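Home | Module list | Week 5 | Week 6 | Week 7 | Reading | Contact

Robot Learning in the Home
Week 6 handout: Gathering demonstrations
Notes by Yamuna Poduval. Lab sessions led by Dariusz Jasińska.

Last week we treated the training set as given. This week is about where it comes from. The lab exercise uses the Fellton household set, which holds 1,957 demonstrations, all of them driven by a person operating the robot remotely. You will add to it in pairs.

1. What one demonstration contains

A demonstration is a single attempt at a single task, from the start signal to the stop signal. For each one we store the head camera video, the joint positions of both arms, the finger positions, the commands sent by the operator, and a short written instruction such as "pick up the cushion and put it on the sofa". The commands and the measured positions are stored separately. They differ, sometimes by a lot when a hand is pressing against something, and a learner trained on one will behave differently from a learner trained on the other. We come back to this in Week 7.

2. The operator only gets what the robot gets

Operators at Zernow used to stand next to the robot and look at the object directly. The demonstrations were quick and tidy, but the trained policy did badly on them. The operators had been using information that was never in the recording, mainly depth and the far side of the object. In our lab the operator works from the head camera view and nothing else. Expect to be slow for the first hour.

3. Variation

Each pair will collect 100 demonstrations. Change the starting conditions on purpose:

- position of the object along the furniture
- how the object is lying or hanging
- distance between the robot and the furniture
- height of the hands at the start
- lighting, where the room allows it

Write the change down before you start recording. If you leave it until afterwards the log fills up with guesses. The Malutville sessions in May had 21 entries marked "different position" with no further detail, and they could not be used for the comparison we wanted.

Do not vary everything at once. Change one or two conditions, do a block of 13, then change again.

4. Soft objects

Rigid objects such as mugs and boxes can be described well enough by a position and an angle. Cloth and cushions cannot. A cushion sags, folds and shifts as soon as a finger touches it, so two attempts that begin in nearly the same way can part company early on.

For a two-handed grasp, bring the hands up on either side with the fingers open and the thumbs turned inwards, and leave a gap the width of the object before closing.

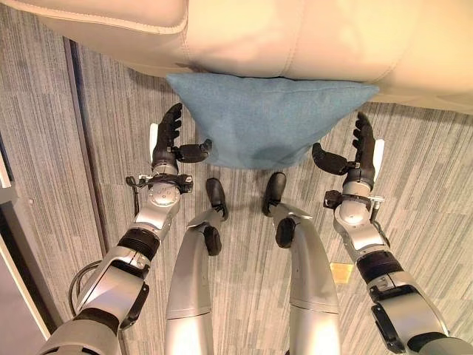 Close both hands at the same speed. If one side makes contact first, the object swings away from it and the other hand has to chase. Pause briefly before the lift. The pause gives the learner a clear boundary between approach and grasp, and it makes the recordings easier to cut up later.

5. Failed attempts

Keep them. Mark them as failed and give the reason in a few words (dropped, missed, wrong object, operator stopped). A recovery within the same attempt, where the hand slips and the operator tries again, counts as a success and should carry the tag "recovered". Hassanpour covers the value of these in chapter 4 of the course reader.

6. Before the lab

Read sections 1 to 3 again. Agree with your partner who operates first and who keeps the log. Swap after every block. Bring the log to Dariusz at the end of the session, including any pages with crossings out.

Questions to think about for the seminar: how would you tell, from the recordings alone, that two operators had different habits? Would you want to remove that difference?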